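Grisen Community Workshop – Interim Progress Report
Reporting period: January to June
Submitted to the Lullon Fund by Karim Bouazza, Program Manager

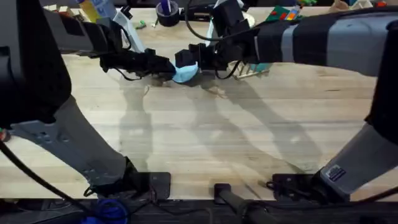
1. Purpose of the grant

The Lullon Fund awarded Grisen a one-year grant to refurbish the tables in the craft room, to put its materials in order, and to offer a regular schedule of craft sessions to families and older adults. The present report covers the first half of the grant year. It follows the headings in the reporting template and should be read together with the budget sheet sent separately.

2. Work completed

Work tables. The grant agreement provided for the repair or replacement of the work tables. After an inspection in January it was decided to keep the existing butcher-block tops and refinish them. Three tops were sanded and oiled by Pollari, the joinery firm named in the proposal. The finish is light, shows the grain well, and is comfortable to work on for long periods. Some faint stains and scuff marks have returned with use. Pollari has advised that these are confined to the surface and can be dealt with at the annual re-oiling. We have not asked for additional work.

Materials and storage. At the start of the period, craft supplies were kept in mixed cartons, and session leaders reported losing time at the beginning of each session while they looked for what they needed. All supplies have now been sorted by type: sticks and blocks, cloth and felt, paper and card, paints and glue. A written inventory is kept in the office and updated at the end of each month. The storage wall itself has not been installed (see section 4), and for the time being a portion of the stock continues to be kept in boxes.

Cleaning routine. Session leaders asked for a simple routine that participants could take part in. Tables are wiped down with a damp cloth at the end of each session, small parts are returned to their containers, and glue is lifted with a plastic scraper before it sets hard. The routine takes ten minutes and is now included in the published session times, so that participants are not asked to stay late.

3. Sessions and attendance

The proposal set a target of 60 sessions over the full year. By the end of the period 45 had been held, which places the program ahead of schedule. Roughly 200 people attended at least one session. Attendance was strongest in the late afternoon and weakest at midday, and the midday session for older adults was moved to 10:30 a.m. as a result. Numbers improved after the change, although the new time has been in place for a short while only and we would prefer to comment on it in the final report.

The stick construction sessions were the most requested. Participants begin with a flat frame of plain wooden sticks and proceed to bridges, towers and small houses. The sessions require very little equipment and suit mixed ages well. Consumption of sticks and glue has been considerably higher than budgeted – this is reflected in the materials line – and has been offset by lower spending on paint.

Textile sessions were introduced in March. They cover basic hand sewing, cutting felt and simple mending. Enrollment was modest at first and has grown with each round. Scrap cloth is supplied at no charge by El Ouafi, a tailoring shop in the neighborhood, and we wish to record our thanks for its support.

4. Delays and changes to the plan

The storage wall was scheduled for completion in April. The first quotation received was well above the amount budgeted, and the specification was revised to use open shelving in place of fitted cabinets. A second quotation has been accepted and the work will be carried out during the summer break. The revised cost falls within the approved budget line and no transfer between lines is requested.

The evening session for working adults has not started. Two session leaders were trained for it, but one has since moved away. Recruitment for the vacant position is under way.

5. Budget summary

Spending to date is in line with the approved budget except in two areas. Craft materials are over budget for the reasons given in section 3. Furniture and fittings are under budget pending installation of the shelving. We expect both differences to narrow by the end of the year. Receipts are held at the office and are available on request.

6. Plans for the second half of the year

The priorities are to install the shelving and move the remaining stock out of boxes, to fill the vacant session leader position, and to open the evening session. We also intend to repeat the participant survey, with shorter questions and a large-print version. A display of participants' work is planned for the final month – the Fund will receive an invitation once the time has been confirmed.

Questions on any part of the report may be addressed to Karim Bouazza at the Grisen office.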